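About Vollier

Hi, and welcome! I started Vollier in a one-car garage with a borrowed sewing machine, a bag of feather inserts and no real plan past Christmas. I'd been helping friends set up their living rooms for years (paid mostly in dinners) and kept noticing the same thing. People would save up for a good gray sofa or a nice tub chair, get it home, and then call me because the room felt like a dentist's waiting area. Nine times out of ten we fixed it with a cushion.

So cushions are where I began, and they're still most of what we do. We moved into our own place in January, 900 square feet of workroom downstairs and a showroom above it, and last year we sent out 3,435 covers, every one of them cut and sewn in the building. I still can't quite believe that number when I type it!

We do three shapes at the moment. Sallar is the big floor cushion, Ader is the long bolster for window seats and daybeds, and Wei is the small off-white one with the tufty edge, the one you've probably seen if you found us through a friend. Wei was an accident. I was making a neat piped edge, got fed up, left the seams shaggy and threw it on a chair, and the next two customers both asked to buy it.

I get a lot of emails asking what goes with gray, because so many of you have gray furniture (so do I, no judgment). My answer is nearly always a plain white cushion with some texture to it. Gray upholstery with a bit of fleck in the weave loves having something soft and pale up against it, and if there's a warm wood table nearby you're most of the way to a finished room.

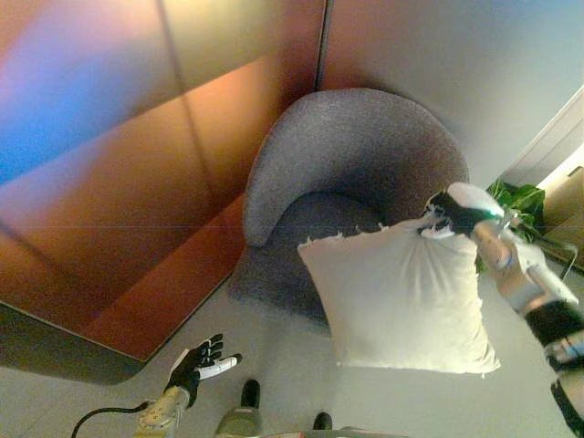
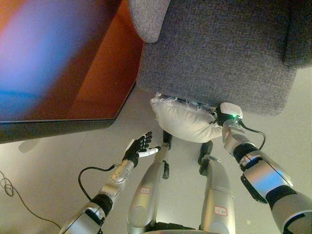
White cushions with the gray armchair and sofa fabrics.

A few things people like to know before they order. Covers come off and go in a cool wash. Please don't iron the tufts, I've tried it and they go flat and sulky. Inserts are feather as standard, but we'll do a wool one if you ask, and I'd go a size up on the insert if you like your cushions puffy. One on a tub chair is plenty, by the way. Two and there's no room left for you.

The showroom is open Thursday to Saturday, ten till four, and you're welcome to bring an arm cover or a swatch from your own sofa and try things against it. Parking is in back. If the front door sticks, give it a good shove, and come on up the stairs!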